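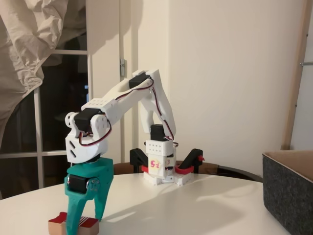

Mutgate Community Workshop
Progress report to the Fodby Fund, Feb 1, 2022
Prepared by Subbarao Fernandes

Furniture and fittings

The refit of the upstairs room is nearly finished. The round white tables are in place and have been in daily use since August. We chose round tops so that people could work from any side, and this has suited the smaller groups well. Clamps go straight on to the edge without trouble, but we have asked users to check the tops for marks when they take them off.

Shelving from Jelínek came later than agreed and two brackets had to be replaced. The supplier did not charge for these.

Small wooden blocks are now kept upstairs for table work. The painted ones are popular and the paint chips at the corners, so we will touch them up before Easter.

Spending

Of the 3,310 pounds awarded, 2,000 went on tables and shelving. Lighting has not been ordered. Maltemex has quoted for it and we are waiting for a second price.

Use of the room

There were 88 bookings in the period. Evenings are full and mornings are still quiet.

Next steps

Order the lighting, fit the remaining coat hooks and repaint the door. We will send receipts with the final report.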